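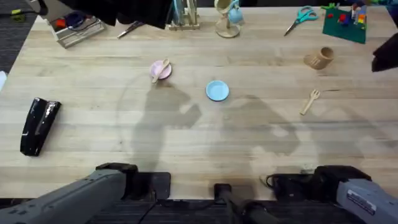 4. Running the table demonstration

Use this section on open days, after the arms have passed the start-up check in section 3. One presenter runs the Fallow software and one host stays with the visitors. For school groups, ask Nicanor Painemal for a second host.

4.1 Before visitors come in

1. Log in to the Sarpong station and load the profile named Drarnach.
2. Check that both arms are at rest near the edge of the table.
3. Set the speed limit to 80.
4. Open the door to the Skeltcombe room.

Note: The profile resets the speed limit each time it loads – do step 3 last if you reload. 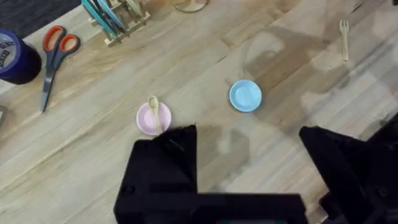 4.2 During the run

5. Say "arms moving" out loud, then press Start.
6. Let visitors ask questions, but do not lean over the table to point.
7. If an arm stops, press Hold and wait 5 seconds before pressing Resume.

CAUTION: Keep hands and sleeves off the table until the status light is green. Pressing Hold does not cut power to the arms.

8. After 2 runs, send both arms to rest and write the run numbers in the log. The first run in the current log is 2,745.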